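Anwara Miah
Thread

1/ I have moved into a flat that is 4 metres wide at its most generous, and I have opinions about storage now. This is what happens to a person. I used to have opinions about films.

2/ The previous place had a loft. I did not appreciate the loft. I put things up there the way the Victorians put people in attics, and never spoke of them again. Then the removal firm quoted me by the box.

3/ The firm was called Amarasinghe and they were very good and very quiet, apart from one of them reading my labels out loud on the stairs. "Misc." "Misc 2." "Cables (bad)."

4/ I did try to get rid of things first. I listed a bread maker for 10 quid and had nine messages. Eight asked if it was still available. The ninth asked if it made bread.

5/ A man did come for it on the Sunday. He wanted to know why I was selling. I said I was moving. He said, "But why are you selling it, though," and looked at me like a detective. He paid eight pounds.

6/ The council tip at Oten needs a booking. You get a slot, a code and a lecture. My slot was 7.40 in the morning and I queued behind a couple who were having a proper, low-voiced row over a rug. The rug went home with them.

7/ Books were the worst. I took four bags to the hospice shop and came out with two books, one of which I'm fairly sure was mine from an earlier trip. 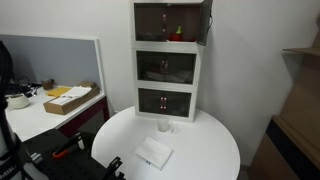 8/ Anyway, the paperwork. I had every payslip going back to a job at a garden centre where I earned about 300 a month and was mainly in charge of gravel. Kept in date order! I can't find my passport but I could tell you what I paid in tax on gravel.

9/ Also in that folder: the guarantee for a kettle I don't remember, a letter from a dentist who has since retired, and instructions for a Cleltell answering machine. No answering machine. Just the instructions, in six languages.

10/ My sister's advice was to hold each thing and ask when I last used it. She said this while sitting on an exercise bike she was using as a chair.

11/ The online crowd are no better. There's a woman whose whole wardrobe is eleven beige garments and she looks so rested. I watched her for an hour and a half while surrounded by bin bags, then ordered more hangers.

12/ On hangers: they breed. I moved in with one bundle and there are now hangers in the kitchen. I live alone.

13/ The landlord's listing promised "ample built-in storage". It is a cupboard. It has the boiler in it. There's room for one mop, if the mop stands up straight and doesn't breathe out.

14/ I asked whether I could put up a shelf and was sent a form from Skadport, who manage the building. The form wants the weight of everything I intend to put on the shelf. I've started weighing jam.

15/ Reference number 966, if anyone from Skadport is reading. It's been in since November. The jam is on the floor.

16/ Several of you have asked what I did with "Cables (bad)". I kept them. One of them might be good – I haven't checked, and with the box taped shut I can go on believing it.

17/ Muting this now as a man has arrived to explain vacuum bags to me. I have vacuum bags, Keith. They let the air back in overnight and I woke up to a duvet the size of a pony.

We use cookies to remember your settings and keep you signed in. Accept all | Manage choices

Contact | Terms | Privacy | © All posts belong to their authors | Back to top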